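Opinion > Home Life > Sitting Down

I want to stick up for the living room. The whole thing, I mean, the room where you sit down and do nothing useful, which seems to be losing the fight against every other room in the house. My sister just moved to Rovberg and the first place she looked at had a kitchen island the size of a parking spot and, for actual sitting, a kind of wide hallway with an outlet. "Flexible space," the listing said. Flexible for what? Standing?

I grew up with a couch that five of us fit on if my brother kept his elbows in. We fought on it and had the flu on it, and one winter when the heat quit we pretty much lived on it. I don't remember a single thing about the kitchen in that house except that it was yellow.

So when I wrote a few weeks back that people should spend their money on the couch first and worry about the countertops later, I figured most of you would nod along.

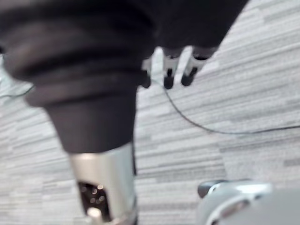

Teófilo Puma wrote in to say I had it backward, that a family ends up in the kitchen no matter what you do, and that he'd spent 700 dollars on a couch that only the dog uses. He also said, pretty politely, that people who love their living rooms are usually people who don't cook.

Okay, fair, I don't cook much! But I've thought about it all week and I still think he's wrong. People end up in the kitchen because that's where the food and the light are, and because in a lot of homes the couch has been parked in front of a TV so big that talking feels rude. That's a furniture arranging problem. Turn the couch a little. Put a lamp next to it, a real lamp, not the ceiling thing that makes everybody look like they're waiting for a bus. See who comes in and sits down.

And buy something soft enough to nap on. I don't care if it's leather or corduroy or whatever your aunt left you. My own rule is that if I can't fall asleep on it in the store with a salesman watching, it isn't coming home with me.

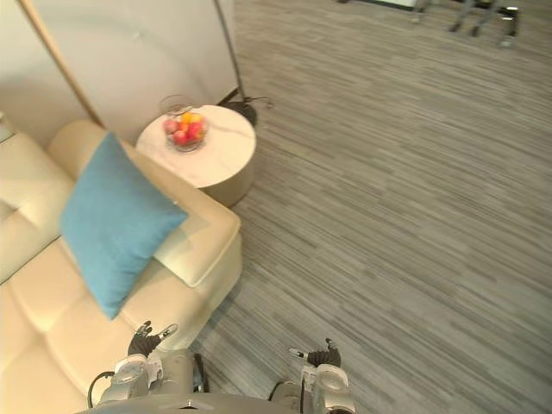
The other thing I hear is that couches cost too much, and sure, new ones do. Mine came secondhand off a lady on Sánchez Street for 300 dollars, and getting it up the stairs took 2 cousins and a lot of bad language. It's been through a toddler and a cat, plus a whole plate of spaghetti, and I'd still put it up against anything in the Unolside showroom.

What bugs me more is the good living room, the one you aren't allowed in. My grandmother had one. Stiff pillows, candy in a dish that had melted into one big candy, and a chair I never saw a person use. I loved that woman, but what a waste of the best window in the house. If you've got a room like that, please go in there on Wednesday after supper with your shoes off and wreck it a little.

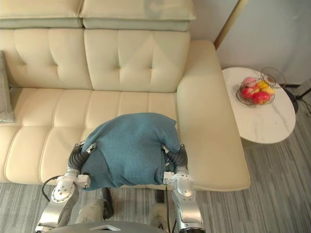

I'm not fussy about mess, either. A blanket nobody folded is fine with me. I get nervous in a room where every pillow has been karate-chopped down the middle, and I sit on the edge like I'm about to be interviewed. My neighbor irons her slipcovers and I've never once stayed at her place past eight.

So, Teófilo, keep cooking, and I'll happily come over and eat it. But after the dishes are done I'm going to go sit with your dog.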